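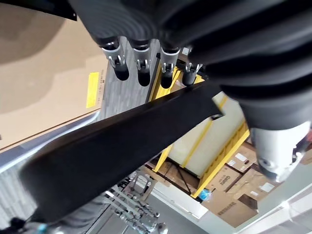
Black bar and yellow label, packing week

Boxes, bars and a great many yellow labels

May 27, 2016, by Viktória Fekete
3 min read

We have been packing up the Skakimton workroom all week and I have enjoyed it far more than I expected to. If you've only ever known the place with its shelves full, you would be amazed how big it is! There is a whole stretch of blue lino behind the cutting table that I don't think has seen daylight in my time here, and we found the missing half of the good steps (it was behind the door).

The new room at Gremden is smaller but much brighter, with windows down one long side and a proper lift. Everything has to go across by the first week of June, and that means taking the display stands to pieces. Those of you who helped put them up will remember what fun that was. Győző Sárközi has taken charge of this part and he is brilliant at it. He lays each stand out on the floor in the order it comes apart, long bars first, then the short ones, then the feet, and puts the screws in an envelope taped to the longest piece. We had 17 stands when we began on Monday and there are 6 still up, so it is going very nicely.

A word on the labels, as several people have asked. Yellow means display and furniture. Green is fabric and paper, white is kitchen and anything breakable. Please put the label on the side of the box and not on the lid – once they're stacked you can't see a lid at all, and we did lose the kettle for an afternoon that way. Write the room as well as what's inside. "Bits" is not a great help, and I say that as the person who wrote it on four boxes.

The cartons themselves are mostly second-hand, from El Idrissi on the corner, who have been saving them for us since Easter. They are lovely strong ones. A few still have old printing on them, so if a box tells you one thing and our label tells you another, believe the label. We bought tape and paper from Prunix and spent 300 on the lot, van hire included, which leaves us enough to buy decent hooks for the new wall.

My favourite job so far has been wrapping the black pieces. They do mark if they rub together, so each one gets a turn of paper round it and they go in side by side with card between. It's slow work, but there is something very satisfying about a box filled right to the corners with nothing rattling. Old curtains make wonderful padding too, by the way, and we have sacks of those if you're packing at home this summer and would like some.

The pattern drawers turned out to be a treasure chest. Győző's list of what was in them has reached number 1521 and he hasn't opened the bottom one yet. Some of the summer dress patterns are gorgeous and I'm hoping we can pin up a few once we're settled.

We could still do with a hand next week, mornings especially. Bring scissors with your name on them and a marker pen that works. Tea will carry on until the very last minute, but do bring your own mug, the others are all wrapped.

Keys for the new room are with Győző. The old noticeboard is going spare if anybody has a wall for it.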